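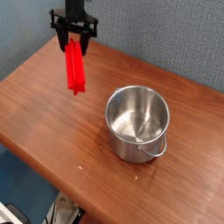
Village lunch club gets its kitchen back

I had my lunch in the old chapel hall in January for the first time since the spring, and I can't tell you how pleased I was to be told off for sitting in the wrong chair.

If you've been following along you'll know the lunch club has been camping out in the back bar of the Skatent Arms while the hall kitchen was shut. The pub did us proud, but the room seats far fewer than turn up, and the last ones through the door ended up eating soup at the skittles table with their coats on. So when word went round that the hall was opening again at noon, there was a queue down the steps by half past eleven (me included, I'm not proud).

The trouble began with the drains. A pipe under the kitchen floor had given way, the floor had to come up, and once the floor was up the builders found the joists were in a sorry state as well. What was meant to be a fortnight's job turned into 7 months. The cooker had to be moved out and didn't survive the trip, poor thing. It was older than my eldest daughter and had two rings that worked and one that worked if you spoke nicely to it.

The new one is a beauty - six burners, a double oven, and a door that shuts without a chair against it. It came second-hand from El Idrissi, the bakery and café on Mill Lane that closed its upstairs kitchen last year. They let it go for £648, delivered, with a set of trays thrown in, and two lads carried it up the side path because the van couldn't get round the corner by the post box. I watched them do it and had to look away at the step.

Emrys Gough, who has cooked for the club for 14 years, was in charge again and looked very much at home. I caught him at the hatch between the main course and the pudding, which was not a clever time to pick.

"I've missed the noise of it," he told me. "The pub kitchen was spotless and everybody was kind, but I never knew where they kept the colander. I'd get halfway through the potatoes and have to go and ask."

The menu was leek and potato soup, then chicken pie or a bean and squash stew, then apple crumble. I had the pie. I'd meant to have the stew, having had pie the night before, but then the pie went past me on its way to the next table and that was that. The pastry was just right and there was proper gravy in a jug. The crumble was a bit sharp for me, though my neighbour said hers was perfect and finished mine, so it didn't go to waste.

They served 96 lunches, which Emrys says is the most they've ever done in one sitting. The last few had to make do with cheese on toast when the stew ran out, and I heard no grumbling about that at all. Well, a little. It was good-natured.

There are a few changes to get used to. The tables now run lengthways down the hall, so there's room for wheelchairs and walking frames between them, and the tea urn has moved to the stage end, away from the door. I think that's a great improvement - anyone who has ever tried to carry two cups past a queue of people taking off wet scarves will agree with me. The old serving hatch has been widened too, and it's been painted a pale green that I wasn't sure of when I walked in and had decided I liked by the time I left.

The floor is new all the way through to the cloakroom. It's a bit squeaky underfoot, and I'm told it will settle.

The price has gone up, I'm afraid. Lunch is now £7, pudding and tea included, up from six. Emrys was a bit sheepish about it, but have you seen what butter costs? You can still pay what you can manage if the full amount is a stretch. There's a tin by the door with a slot in the lid and you just pop something in on your way through. It was like that before and it hasn't changed.

What has changed is the booking. The club used to work on the basis of whoever came, came, and the cook guessed. From February they're asking people to put their names down beforehand, either on the sheet in the hall porch or at the counter in Stelari, the wool shop, which has very sweetly agreed to keep a second list next to the till. You can still turn up without booking, but you may well be on the cheese on toast. The sheet comes down at five in the afternoon on the day before, so that the shopping can be done that evening.

Some of the vegetables are coming from Grokico, the growers up behind the cricket ground, who are letting the club have their odd-shaped carrots and parsnips through to Easter. I had a look in the crate by the back door and one of those parsnips had what I can only call legs. It'll taste the same in soup.

I asked whether the evening suppers would be coming back too, as I know a few of you have been wondering (you've stopped me in the street about it!). The answer is a cautious yes. The first is likely to be in March, with a fish pie, and they'd like to see how the lunches bed in before they promise any more than that. There's also talk of a bread-making morning for the school holidays, now that the oven is up to it, but it depends on finding somebody to run it. If you can make a decent loaf and don't mind flour on the ceiling, have a word with Emrys.

He'd also be glad of spare pudding bowls. A box of them went missing somewhere between the hall and the pub and hasn't been seen since, and we were having our crumble off saucers by the end. Any colour, any pattern, chips in the rim not welcome. Leave them in the porch, on the shelf and please not on the step.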